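Storage baskets: rim flexes when I carry small yogurt cups

Posted January 23, 2022 in Kitchen Storage

I keep single-serve cups in a shallow plastic basket with holes in the side walls. Loaded, it weighs 669 g. If I lift it by one long side, the wall bows outward and the cups slide. Is this a fault in the basket, or should I buy one with solid walls?

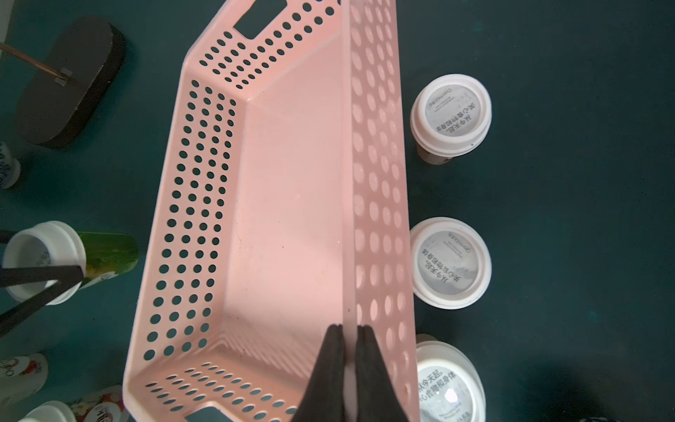

Pink basket, empty, with three of the lidded cups standing to the right of it.

The floor is flat and smooth. There is a handle slot in each end wall.
— Stukmont

Manninen
Not a fault. A perforated wall has less material to resist bending, and the middle of a long side is its weakest point. Lift by the two end slots, one hand in each. The load then runs along the length of the basket and the side walls stay close to straight.

For the sliding, cut a piece of ribbed shelf liner to fit the floor. Trim the corners at an angle or it will ride up. Set the cups upright against one end and fill toward the other — a half-full row will still shift.

Clostau
I switched to solid walls and went back. Spills stay in and you have to wash the whole thing.

Skikadley
Agree with the liner. Mine is 17 cm wide and one strip covered it. Check that the basket fits your fridge shelf first.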